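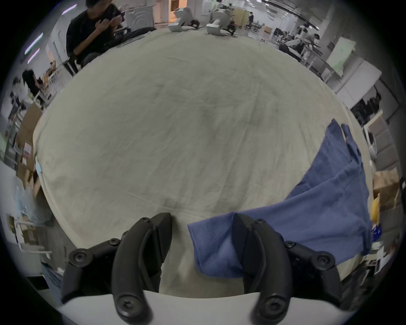 Chie Fukuda m'a écrit que sa nappe à plier gondolait dès le troisième tee-shirt, et est-ce que la mienne faisait pareil ? Eh bien non, Chie, ou alors très peu ! Je parle de la Wullum beige, la grande, celle que je pose sur la table chaque fois que j'ai du linge à plier (et j'en ai toujours).

Nappe à plier Wullum, grand modèle
Coton épais, coloris beige
Prix : 41 €
Lavable, lot de 8 pinces de table en option

Je l'ai choisie unie et claire exprès. Un tee-shirt bleu posé dessus, on voit tout de suite où passe l'ourlet, où la manche s'est retournée, et on attrape le bord sans chercher. Sur ma vieille table vernie, le coton glissait et je recommençais deux fois chaque pli, une horreur !

Côté défauts : elle marque. Les plis du rangement restent visibles un moment et les taches se remarquent vite sur le beige. Moi je la passe à 40 degrés, je la remets encore un peu humide et je lisse à la main. Danylo Fedoruk préfère la rouler autour d'un tube en carton, j'ai essayé, c'est mieux pour les plis mais allez ranger le tube...

La Junitz est plus lourde et ne bouge pas d'un millimètre, seulement elle coûte environ 100 € et je la trouve rêche. Pour les petites tables, regardez plutôt la Tsuji, même tissu, ourlet plus fin.

Expédition depuis l'atelier de Diltdale. Le gris revient en stock en juin, l'écru un peu après.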